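Recording Desktop Teardown Demonstrations for Policy Training

Author: Ngaio Rewi
Last updated: July 7, 2025

This page covers how to set up and record teleoperated demonstrations of component removal and reinsertion on a desktop tower. It assumes the arm is already calibrated and that you can drive it from the leader device without supervision. If you have not done the hand-eye calibration, follow the Lotik setup notes first and come back.

The task set is called Clerkton. It has three parts: hard drive in its caddy, processor, and memory module. Each part has a removal episode and an insertion episode, recorded separately. Do not chain them. The segmenter was written for single-part episodes and will label a chained recording as one long removal.

1. Prepare the bench

Lay the tower on its side with the open face up. Take the side panel off and store it away from the bench. Unplug mains power and leave it unplugged for the whole session.

Fix the fixture tray to the left of the case. Each component has one location on the tray:

Hard drive and caddy: upright slot at the back
Processor: recessed pocket at the front
Memory module: long narrow slot

Do not swap locations between sessions. The policy does not receive the tray layout as an input, so a moved slot shows up in training as contradictory labels.
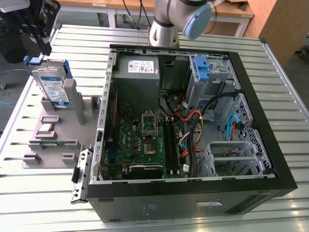 Check the retention lever on the CPU socket before every processor episode. It must be fully open at the start of an insertion. Operators tend to leave it half raised after a removal, and the gripper then catches it on approach.

Route any loose cable clear of the socket and the memory slots, but do not tie the whole harness down. Some variation in cable position is wanted. Valtteri Suominen ran an early batch with every cable taped flat, and the resulting policy stalled as soon as a wire crossed the approach path.

2. Set the cameras

Two views are recorded: the fixed workspace camera and the wrist camera. Lock exposure and white balance on both. The bare metal of the chassis reflects enough light to make auto exposure hunt when the arm passes over it.

Confirm that both gripper fingers are visible in the wrist view. If only one shows, the mount has rotated. Loosen it, square it up and repeat the extrinsics check.

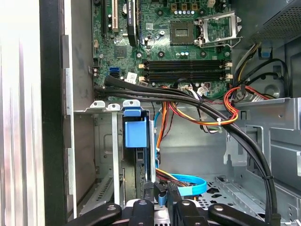

Wrist camera view with the gripper in the case. The CPU socket and all four memory slots are empty.

3. Record an episode

a) Home the arm and open the gripper.
b) Enter the task name in Kettunen, the recording client, exactly as it appears in the task list. Spelling is not corrected.
c) Start recording, then wait one full second before moving.
d) Approach from above the part. Avoid sweeping sideways across the drive cage.
e) Close the gripper, pause briefly, then lift or press.
f) Release, retract to the home pose and stop recording.

Keep speed steady through the approach. Slow down for contact, but do not stop dead and think - a long idle stretch in mid-episode is trimmed by the idle filter, and the trim sometimes takes the contact frames with it. If you need to reconsider, discard and start again.

Recoveries are useful. If a part slips and you regrasp it cleanly, keep the episode and tag it "recovery". If you had to reach in by hand, discard it.

4. Review and label

Review on the day of recording. Vilja Lindqvist maintains the labelling guide, and the common reject codes are as follows:

R1: wrist and workspace streams out of sync
R2: hand or sleeve visible during motion
R3: part not seated at end of insertion
R4: wrong task name

R4 can be repaired in the metadata. The others cannot.

As of this update the set holds 1523 accepted episodes against a target of 3000. A further 67 are flagged for second review, 29 of them R3. Seating is hard to judge from the fixed camera, so scrub the wrist stream to the last contact frame before deciding.

5. Upload

Push accepted episodes to the Stendska store with the checksum option enabled. Leave the local copy in place until the nightly job reports a match. Rejected episodes go in the separate reject folder and are also kept - Piroska Sárközi uses them to train the success classifier.

The memory insertion tasks will be split by slot position in August. Until then, use whichever slot you like and record the slot number in the notes field.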